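동네 찻집 '케타리', 겨울 차 모임 다시 연다… 미리 다녀와 봤어요

2022년 11월 30일

골목 안쪽 찻집 케타리(Ketari)가 겨울 차 모임을 다시 연다는 소식입니다. 지난 5월에 문 앞에 '잠시 쉽니다' 종이가 붙었을 때 저 진짜 서운했거든요. 퇴근길에 불 켜진 거 보는 게 낙이었는데, 한동안은 그 앞을 지나기 싫어서 일부러 큰길로 돌아다녔어요. 그러다 지난주에 문자가 한 통 왔습니다. "다시 합니다. 오실래요?" 당연히 가야죠!

이번 모임 이름은 '페이쇼투(Peixoto)의 밤'이에요. 이름만 들으면 무슨 포도주 행사 같은데, 케타리에서 직접 섞은 홍차 이름이랍니다. 말린 귤껍질이 들어가고 끝맛이 살짝 매콤해요. 처음 마셨을 때는 이게 뭐지 싶었는데 두 번째 잔부터는 계속 손이 가더라고요. 우유를 넣어도 되냐고 물었더니 첫 잔은 그냥, 둘째 잔부터는 마음대로 하라고 하셨어요. 저는 첫 잔부터 넣고 싶었지만 참았습니다.
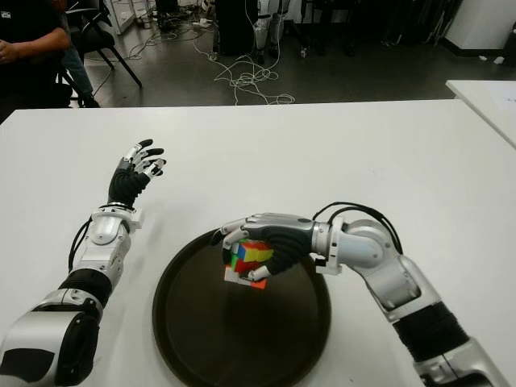

차 모임에 처음 가는 분들이 제일 많이 걱정하는 게 예절이죠. 저도 예전에 무릎 꿇고 앉아야 하는 줄 알고 일부러 편한 바지를 찾아 입고 갔는데, 그냥 의자에 앉아서 마십니다. 찻잔 돌리는 방향 같은 것도 안 따져요. 다만 차를 옆 사람에게 건넬 때는 쟁반째 밀어 주는 게 이 집 방식인데, 흰 탁자에 짙은 갈색 둥근 쟁반이 놓이면 색이 또렷하게 갈려서 참 예쁩니다. 저희 집 탁자는 나무색이라 비슷한 쟁반을 사다 놓아도 그 맛이 안 나요(이미 해 봤습니다). 테두리가 살짝 올라온 쟁반이 찻물 흘렸을 때 편하다는 건 덤이고요.

모임은 한 번에 60분입니다. 예전에는 시간을 정해 두지 않아서 밤늦게까지 앉아 있는 사람이 꼭 있었는데(네, 저요), 올해부터는 시간을 딱 맞추기로 했답니다. 조금 아쉽긴 해도 다음 팀이 밖에서 떨면서 기다리는 걸 생각하면 할 말이 없네요. 자리는 한 팀에 15명까지 받고, 혼자 가도 괜찮습니다. 저도 늘 혼자 가는데 옆자리 분이랑 귤 이야기만 한참 하다가 나온 적도 있어요.

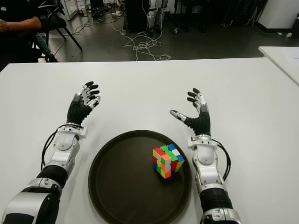
흰 탁자 위로 뻗은 두 로봇 팔. 손가락은 검은색이다.

마시는 차는 세 가지예요. 첫 번째가 아까 말한 페이쇼투, 두 번째가 질소프(Jimilthorpe라고 쓰고 저희끼리는 줄여서 이렇게 불러요)라는 볶은 녹차, 마지막이 잘트소프(Zaltthorpe)라는 허브차입니다. 질소프는 향이 누룽지랑 꽤 비슷해서 어른들이 좋아하실 것 같고, 잘트소프는 솔직히 호불호가 갈려요. 박하가 세게 치고 올라오는데 밥 먹고 바로 가면 딱 좋고, 빈속에는 조금 힘들더라고요. 저는 그날 저녁을 못 먹고 가서 반쯤 남겼습니다. 죄송해요, 사장님.

다과도 조금 나옵니다. 이번에는 검은깨 강정이랑 얇게 썬 곶감이었어요. 곶감은 페이쇼투랑 먹으니까 귤 향이 확 살아나서 깜짝 놀랐고, 강정은 볶은 녹차 쪽이 훨씬 잘 맞았어요. 메뉴는 주마다 바뀐다고 하니 제가 먹은 게 그대로 나온다는 보장은 없습니다. 견과류를 못 드시는 분은 신청할 때 꼭 적어 두세요. 따로 챙겨 주신대요. 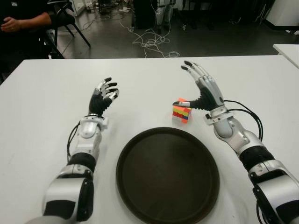 흰 탁자 위에 나란히 세운 로봇 손 두 개. 왼손 바닥이 탁자 가운데를 향하고 있다.

신청은 가게에 직접 들러서 종이에 이름을 적거나 문자로 하면 됩니다. 인터넷 예약은 없어요. 불편하다는 얘기가 꽤 나왔다는데, 전화기 붙잡고 새로고침하는 것보다는 저는 이게 낫더라고요. 예전 모임 때는 신청자가 100명 이상 몰려서 한참 기다린 분도 있었다니까, 관심 있으면 서두르시는 게 좋겠습니다. 취소는 전날까지만 받고요, 당일에 연락 없이 안 오면 다음 신청 때 순서가 뒤로 밀려요.

가는 길은 조금 헷갈립니다. 큰길에서 꽃집을 끼고 들어와서 두 번째 골목인데, 첫 번째 골목에도 비슷하게 생긴 초록색 문이 있어요. 거긴 가정집이니 벨 누르지 마세요. 제가 눌러 봐서 압니다… 주차장은 없고, 버스 정류장에서 걸으면 금방이에요. 골목이 응달이라 눈 온 다음 날엔 꽤 미끄러우니 굽 있는 신발은 피하시고요.
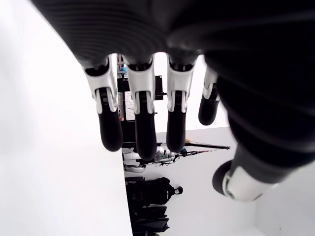 집에서 마실 분들을 위해 차도 따로 팝니다. 작은 봉투랑 큰 통 두 가지가 있고, 모임에 온 사람은 작은 봉투를 하나씩 받아 가요. 저는 선물할 데가 있어서 페이쇼투 큰 통을 하나 샀는데, 이 글을 쓰는 지금 벌써 뜯어서 마시고 있습니다. 선물은 다시 사야겠네요. 우릴 때는 물을 팔팔 끓여서 바로 붓고 3분만 기다리면 된다고 하셨는데, 저는 딴짓하다가 늘 넘겨요. 오래 우리면 귤껍질 쪽에서 쓴맛이 올라오니까 꼭 시간 맞추세요!

모임은 12월 내내 저녁마다 열리고, 가게 쉬는 날은 문 앞에 따로 붙여 둔다고 합니다. 1월 일정은 아직 안 정해졌대요. 나오면 여기에 또 올릴게요.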